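Gollstead Repair Room: Inside the Old Office Desktops

Back in March the Unnithan building cleared out its upstairs offices, and a whole stack of desktop computers came our way. I've been taking them apart ever since, and I'm enjoying it far more than I expected to! There is so much tucked inside a plain office box that most people never get to look at.

What follows is one machine out of the stack, which went down on our sheet as number 238. Oksana Fedoruk keeps the sheet and has much neater handwriting than mine, so if you want to know what became of any particular machine, she's the one to ask.

A word on the order we work in. Side panel first, then any shrouds or covers that lift away, and after that we stop and have a proper look before touching a single cable. I used to rush this bit and regret it later (sorry, number 3). Now I label the plugs as I go, and putting things back together has become a pleasure.

My favourite part is always the power supply label. All those tiny lines of print, the ratings in their little boxes, the approval marks squeezed in wherever they'll fit – somebody had to lay that out! We copy the important figures on to the sheet before the unit goes anywhere.

Dell desktop, opened up on the ribbed metal top, with the CPU socket empty and the grey plastic shroud lying to the left.
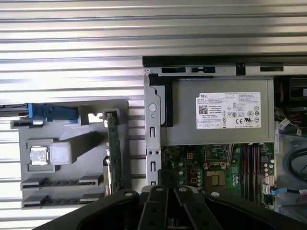
The memory slots are the other thing I always go looking for, as we have a tin of spare modules from the Restetti donation and it's lovely when a pair finds a home. Processors live in their own padded box, each with the machine's number on a slip of paper.

Next on the shelf is 309, a much slimmer case from the Tevon lot, and I can't wait to get the lid off it. More pictures when I do.

Page updated June 11, 2019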